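Gegen das Bügeln von Dingen, die keiner bügeln muss. Schnell runtergeschrieben, bevor die Maschine fertig ist.

Also: Tücher. Tischtücher, Überwürfe, diese großen bunten Stoffstücke, die man irgendwann mal gekauft hat und die seitdem halb Decke, halb Vorhang, halb Picknickunterlage sind. Drei Hälften, ja, so ist das mit denen.

Meine These, falls man das so nennen will: Ein Tuch darf Falten haben. Ein Tuch *soll* Falten haben. Wer ein Tuch auf Kante bügelt, hat ein Brett haben wollen.

Aufgewachsen bin ich anders. Bei uns daheim wurde alles geplättet, Geschirrtücher, Bettlaken, Taschentücher sowieso. Im Oktober, wenn die Sommersachen weggeräumt wurden, einen ganzen Nachmittag lang, das Radio lief, die Fenster beschlagen. Ich fand das schön, muss ich zugeben. Der Geruch vor allem. Nur: Schön finden und selber machen sind zwei Paar Schuhe, und ich habe vier Stunden an einem freien Tag nicht übrig. Nicht für Geschirrtücher.

## Was die anderen sagen

Sabina Procházka hat mir nach dem letzten Text geschrieben, ziemlich streng. Glatte Wäsche brauche weniger Platz im Schrank, das sei Physik und keine Geschmackssache. Stimmt wahrscheinlich. Mein Schrank ist trotzdem voll, und zwar wegen der Pullover.

Branislav Baláž hält dagegen zu mir, aber aus Faulheit, das zählt nur halb. Er faltet nicht mal. Er stopft. Davon rate ich ab, gestopfter Stoff riecht nach vier Wochen komisch, und man findet nichts wieder. Einmal hatte er ein nasses Handtuch mit dazwischen, reden wir nicht drüber.

Zwischen Bügeln und Stopfen liegt nämlich ein ziemlich breites Feld und da gehört das meiste hin:

- Aufhängen, gleich nach dem Waschen. Nicht erst abends.
- Vorher kräftig ausschlagen, zweimal, an den kurzen Seiten.
- Über die Stange legen und hängen lassen, bis es trocken ist. Wirklich trocken.
- Grob zusammenlegen, fertig.

Mehr braucht es nicht. Acht Minuten vielleicht für eine ganze Ladung, wenn man nicht nebenher telefoniert.

Philomena Nic Aodha wirft ein, dass Leinen eine Ausnahme ist. Finde ich nicht. Gerade Leinen! Knittert auf dem Weg vom Bügelbrett zum Tisch, da kann man es gleich lassen. Bei Hemden gebe ich nach, bei Hemden gebe ich immer nach, es gibt Termine, da will man nicht aussehen wie ein Bett.

## Muster hilft

Noch was, das unterschätzt wird. Einfarbig und dunkel zeigt jede Knitterfalte, kräftig gemusterte Stoffe verzeihen viel mehr. Zickzack zum Beispiel ist schon von sich aus unruhig, da fällt eine schräge Falte mehr oder weniger kaum auf. Gelb ist sowieso gnädig. Ich würde immer Gelb mit Weiß nehmen, wenn ich die Wahl hab, und so ein bisschen Kringelzeug zwischen den Linien schadet auch nicht.
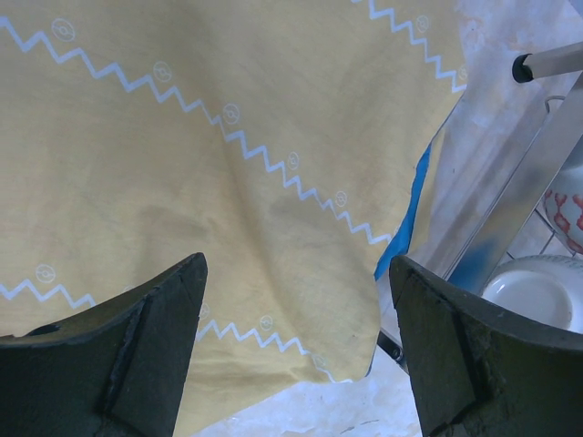

Wie oft muss so ein Tuch überhaupt gewaschen werden?

Wenn es fleckig ist oder riecht, sonst reicht Auslüften über Nacht. Auf dem Esstisch also öfter, als Überwurf ein paar mal im Jahr.

Das spart übrigens mehr als jede Bügelei bringt. Jede Wäsche weniger ist eine Runde Falten weniger, und die Farbe dankt es auch. Meine älteste Decke hat so die Jahre überstanden, ausgeblichen ist sie nur auf der Seite, die immer am Fenster hing.

Vojtěch Bednárik meint, mit einem Dampfgerät sei die ganze Debatte erledigt. Kann sein. Aber dann steht wieder ein Gerät rum, mit Wassertank und Kabel und entkalkt werden will es auch, und ich wollte doch gerade weniger. Das Bügeleisen bleibt für die Hemden im Schrank, hinten links. Soll es da.

Maschine piept, ich muss aufhängn gehen.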